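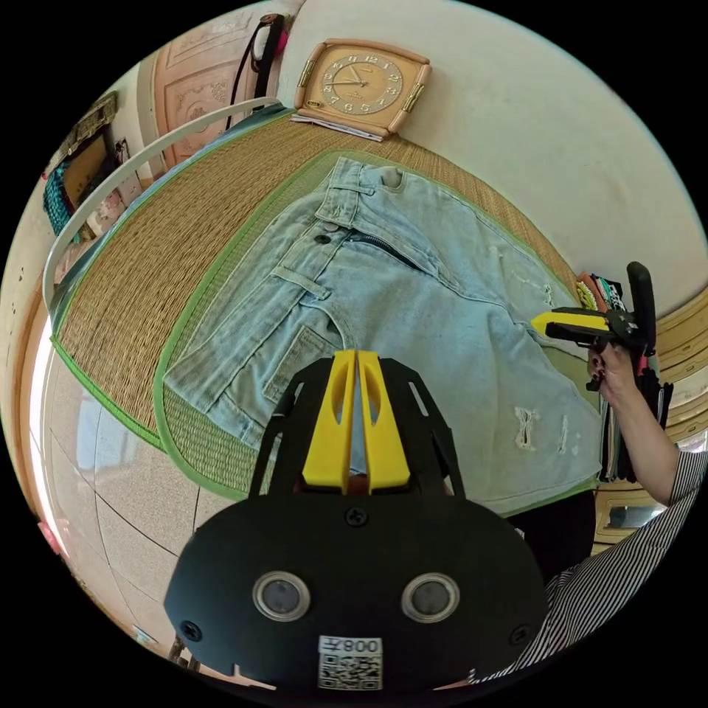 Brerari Publishes Results of Handheld Gripper Comparison on Everyday Clothing

2022-10-18 – Press office, Brerari

Brerari today released the results of a six-month comparison of handheld grippers used to handle clothing in ordinary homes. The work was carried out with Brutama, which supplied the gripper fingers, and Zerouali, which handled the recordings.

The comparison covered 248 garments, among them denim shorts, T-shirts, towels and children's pants. Operators worked with a gripper in each hand and were asked to spread, turn and fold each item on whatever surface was at hand – beds, mats, tables and sofas. Every session was limited to 300 seconds.

3 finger types were tested: a solid finger, a ribbed finger and a finger with a long cutout through the middle. The cutout finger gave the best overall results. It closed more evenly on thick seams and waistbands, and operators reported less strain in the wrist at the end of a session. The solid finger did better on thin cotton, where the cutout finger sometimes picked up two layers at once.

Denim was the slowest material with all of the finger types. Zippers and metal buttons caused most of the dropped grips, and frayed areas caught on the ribbed finger often enough that it was withdrawn from the denim sessions in April.

The companies also compared two lens positions on the gripper housing. Placing the lenses low, close to the fingers, gave a clearer view of the fabric edge but lost sight of the other gripper more often. The higher position will be used in future work.

The recordings are now being used by Islow to set up controllers for a two-arm folding station. Islow expects to begin bench trials of the station next year. Brerari will repeat the comparison with bed linens once a longer finger is available from Brutama.

The full results are available from Brerari on request.

Last updated: 2 days after release

Contact the Brerari press office | © Brerari | Back to top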